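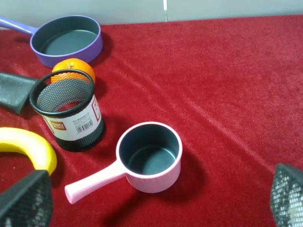
**1/**
又有人转给我Vurnora的新片子,问我"现在能信了吧"。片子我看了三遍,机器手收桌子,从锅收到水果,配了很舒缓的钢琴。我的回答跟十月那次一样:离能在我家厨房干活,还差得远。下面慢慢说,想到哪写到哪。

**2/**
先交代立场,免得又有人来问我收了谁的钱。我在一家做小家电配件的厂里管过六年产线,后来自己出来接设备调试的活。自动化的饭我吃了很多年,机器我喜欢,喜欢得很。我烦的是"已经能做家务了"这句话。

**3/**
"能做"是什么意思?我婆婆说她能做饭,意思是一年三百多天,家里有什么菜她就做什么菜,煤气没了她知道打电话,盐没了她知道敲邻居门。
演示视频说能做,意思是有那么一次,它做了。

**4/**
同一个词,差这么多,写新闻稿的人心里很清楚。

**5/**
说桌子。红绒布铺一张桌,上面一口紫色平底锅,一口粉色小汤锅,一个橘子,一个黑色网格笔筒,边上再来根玩具香蕉。外行看了觉得简单,三岁小孩都会收。我看到这种桌面先想到的全是麻烦。

**6/**
麻烦一:橘子有一部分在笔筒后面,笔筒还是网格的,橙色从网眼里透过来。人一眼就知道那是个完整的橘子,前面挡了个东西。机器要是把网格和橘子认成一坨,夹爪就往笔筒上招呼了。

**7/**
黑色铁网、铁丝架子、沥水篮、洗碗机的篮筐,这一类"看得穿又没全穿"的东西,深度相机见了就头大。我调过的几台,有的干脆在点云里给你留一块空白。厨房里最不缺的就是这类东西。

**8/**
麻烦二:锅柄。那口粉色的,柄很长,几乎贴着绒布。你夹柄,锅身重量全在另一头,一抬就往下栽。夹锅沿,又得看指头伸进去多深。空锅还好说,里面有半锅汤呢?

**9/**
桌上那口紫锅看着小小的,像塑料的,像小孩过家家那种。拿这种练手没问题,我也不笑话,谁都得从轻的开始。可是从这种锅到我家那口铸铁锅,中间不是多跑几个晚上的训练就能填上的。铸铁锅我自己单手都端不稳。

**10/**
麻烦三:绒布。有褶子,顺毛逆毛颜色深浅都不一样,亮一道暗一道。指尖往下探得深一点,就把布一起夹起来了。夹着布往上提,桌上剩下的东西会怎么样,有猫的人都懂。

**11/**
有人会说,谁家厨房铺绒布啊。好,换成抹布、隔热垫、厨房纸、装过排骨的塑料袋。软东西在家里到处都是,躲不开的。

**12/**
我自己去看过Brillen的展台。态度很好,小伙子们也很辛苦,让我随便摆。我把一个碗倒扣过来,旁边工程师的表情立刻变了一下。很轻微,但做过调试的都认得那种表情。

**13/**
结果它绕着那个碗转了一会儿,停住了。工程师说"它在规划"。
我等了一首歌的时间,它还在规划。

**14/**
后来我把碗翻正,一次成功,周围还有人鼓掌。我也鼓了。

**15/**
所以各位看视频,建议留意这几件事:
- 画面右上角有没有写倍速,字有多小
- 有没有剪辑点
- 东西是谁摆的
- 失败了谁来收拾
- 旁边那个人手上拿的是什么,是手机,还是遥控手柄

**16/**
最后一条我要多说一句。遥操作没什么丢人的,很多正经工作都靠它。丢人的是人在后面操作,标题写"自主完成"。

**17/**
说点数字,总有人嫌我只会抱怨。
去年我帮Insaurralde那边一个仓库做验收,拣货臂,只拣硬盒子,灯光固定,箱子颜色固定,连地上胶带的颜色都规定了。一个夜班,722次抓取,成了566次。

**18/**
不到八成。硬盒子。没有橘子,没有锅柄,没有绒布。
剩下的那些,夜班两个大姐一个个捡回来的。

**19/**
我知道会有人说这是去年的、那家不行、换个模型就好了。有可能。我后来也见过比这好不少的。但是你把这个比例放到家里算一算:吃完饭收碗,每五个里摔一个出岔子一个,你受得了几天?

**20/**
写急了,更正上一条:抓取没成功大多数是没夹起来,不是摔了。家里也一样,多半是它在那儿空夹,你在旁边看得血压上来,最后自己动手。碗是保住了。

**21/**
工厂可以忍。工厂有围栏,有急停,有班长,有备件柜,失败了有个红灯亮起来,会有人走过去。家里红灯亮起来,走过去的是我。那我买它干什么。

**22/**
回几条评论。

"扫地机器人刚出来的时候你们也这么说。"
对,我说过。我家现在这台花了2,932元,Stevex的,用得不错,每天扫。它也每个星期要吃一次数据线,沙发底下我照样得自己趴下去掏。

**23/**
而且扫地机器人能成,是它躲开了最难的那件事:它不用拿东西。它在地上推着走,碰到什么算什么。你看这么多年过去,它长出手来了吗?有几家长了,夹个袜子,夹袜子之前你最好先把袜子放到它喜欢的地方。

**24/**
"洗碗机不也是机器做家务?"
当然是啊,而且是我最服气的一种。洗衣机也是。这两个东西厉害就厉害在,谁也没要求它们长得像人,把活儿改成机器能干的样子就完了。往里放碗的还是我,这一步它从来没吹过牛。

**25/**
"成本会降下来的。"
会。我信这个,硬件降价我亲眼看着的。可我小区的钟点工阿姨,一个月上门几次,我付2,000元,她擦灶台、换床单、顺手把阳台的花浇了,还会告诉我冰箱里那盒豆腐坏了。你先告诉我哪个机器能闻豆腐。

**26/**
(有人私信说有电子鼻。我知道有电子鼻。谢谢。)

**27/**
"你就是怕被替代。"
我做调试的,机器越多我活越多。你们要是真往家家户户都卖一台,我后半辈子不愁了,上门费按次算。

**28/**
说回收桌子。抓起来只是前半截,后半截更没人拍:放哪儿?
橘子放果盘。笔筒回书桌。两口锅,一口进柜子,一口可能要先洗。玩具香蕉归玩具箱,真香蕉不归。这些规矩没写在任何地方,每家还不一样,我家周末跟平时都不一样。

**29/**
假香蕉这个事我想多说两句。黄的,弯的,凹进去那侧颜色浅一点,离远了谁分得清。放果盘里等发霉,它永远不发霉;要是把真的那根扔进玩具箱,过几天你会知道的。
人是怎么分的?拎一下,捏一下。指尖那点软硬和分量,现在多数夹爪给得很勉强。

**30/**
夹爪上贴的那种带纹路的黑垫子,防滑是真防滑,我也爱用。用久了边上会磨得发白,该换就得换。我见过一个项目,成功率一路往下掉,大家改了两周算法,最后是垫子磨光了。

**31/**
这种事在实验室里算一个段子,放到你家里算售后。谁来换?多久换一次?沾了油呢?厨房里样样都沾油。

**32/**
还有人让我看看那些"看一遍就学会"的。我看了。看一遍学会把杯子从左边挪到右边。那你把杯子换成带把的、里面插着勺子的、搁在一摞盘子上面的,再给我看一遍。

**33/**
公平起见,进步我也承认几样:
- 抓没见过的硬东西,比五年前强太多
- 听得懂人话了,你说"粉色那口",多数能找对
- 叠毛巾,慢,但是真在叠,我现场看的,没剪

**34/**
第三条我当时挺受触动的。站那儿看它叠完一条,边对得比我齐。然后第二条毛巾掉地上了,它对着空桌子叠完了整套动作,还抻了抻。

**35/**
车间里也一样,别以为换了工业场景就好了。上下料、码垛、打螺丝,没问题,几十年的老手艺。可是你让它收工前清台面,把抹布、扳手、半盒垫片、谁的保温杯各归各位,今天还是学徒在干。清台面就是家务,换了个屋顶而已。

**36/**
要我改口其实不难。条件我写在这儿,以后可以拿来打我脸:
1. 桌子由我来摆,当场摆
2. 一镜到底,原速
3. 连着来二十桌,中间人不许伸手
4. 收完的东西要放对地方,规矩我口头说一遍
5. 摔了算你的

**37/**
Vurnora的人要是看到这条,地址我可以给,停车方便。锅我出,铸铁那口也算上。

**38/**
顺便回答"那你觉得还要几年"。不知道。我以前报过年份,报错了,两头都错过:有的来得比我说的早,有的到现在没影。所以不报了。谁给你报得特别准,你问问他下一轮融资什么时候。

**39/**
评论里有做这行的朋友说我太刻薄,说天天对着橘子和锅采数据的人也不容易。这我同意。摆一遍,抓一遍,再摆一遍,枯燥得要命,我干过,腰都是那时候坏的。我刻薄的对象是写标题的,跟摆橘子的没关系。

**40/**
先到这儿,水池里还有中午的锅。晚上有空再回评论,问扫地机型号的我统一回,别一个个私信了。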